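Print this page
E-mail this page

Gripper notebook, 26 Apr 2018

Fault on the hand-held unit: left finger lagging on close

OK, writing this up while I still remember the order I did things in, because the last time this happened (February, see the Undell folder) I wrote two lines and they were useless to everybody, me included.

Short version: the left finger on the hand-held gripper is closing late. The right one starts moving as soon as you squeeze, the left one sits there, then catches up in a hurry and arrives hard. On a block of foam you'd never notice. On cloth it's awful. The right pad shoves the fabric sideways, the left pad snaps in over the top, and you get either a fold pinched where you didn't want one or nothing at all.

I had 40 closes planned for the folded clothes set and stopped at 16. No point logging grasps with a tool that closes crooked, and I didn't like how the last couple felt in the hand. The snap is strong enough that I'd rather not have a fingertip in there. So for now, please: NO FINGERS BETWEEN THE PADS on this unit, even with the trigger released. I've put tape on the grip that says the same.

What I checked first, all of it fine:

Pads are seated, neither one peels when you tug it. Trigger return spring feels normal. Log file is complete, no dropped samples, so this isn't the Waner recorder acting up again (I really wanted it to be the recorder). Battery swapped anyway, no change.

Then I went back to the desk setup and did a few slow closes in the air, just watching the linkages. The purple fleece was what I'd been working on when I gave up, with the pink sweatshirt next in line, and I left everything where it was so I could go straight back to it once the thing behaved.
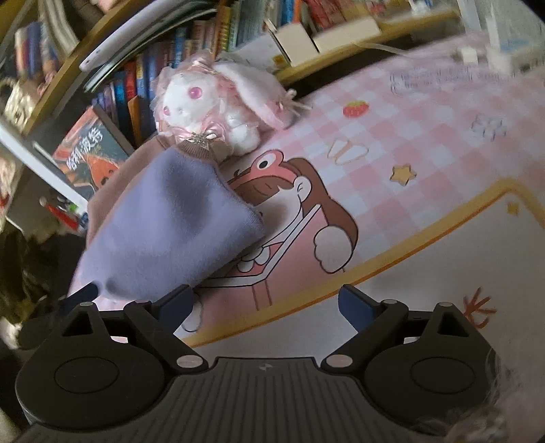 What I think is wrong

Slow closes show it nicely. There's slack in the left linkage, I can rock that finger by hand with the trigger locked and the right one won't rock at all. My money is on the lower pivot pin. I pulled the left joint cover and the pin had walked out a little, and there was fine black dust under it, so something has been rubbing for a while. The retaining clip was on but loose enough to spin with a fingernail.

I don't love that. If the clip lets go in the middle of a squeeze, the pin can drop out and the finger goes wherever it likes. The clips all came out of the same Gudeta bag, so I now distrust every clip we fitted from it.

Lag from the log, for whoever wants it: worst close was 145 ms between right and left, and the typical one was around 21. Anything you can feel is too much, in my opinion, but the worst one I could hear — a proper clack.

What I did

Pushed the pin home, cleaned out the dust, put on a clip from the old Worel stock (they're stiffer and a pain to fit, sorry thumbs). Rocking is mostly gone. Mostly! There's still a hair of play and I think the hole itself has gone oval, so this is a patch and the linkage wants replacing.

Still to do

Order a left linkage, and a right one while we're at it.
Check the clips on the spare unit before it goes out again.
Mark the 16 closes as bad in the log. Don't delete them, I want the lag numbers.
Redo the fleece from the start after the new part is in.
Find out where the good snap ring pliers went.

Unit is on the repair shelf with the battery out. Leave it out, please.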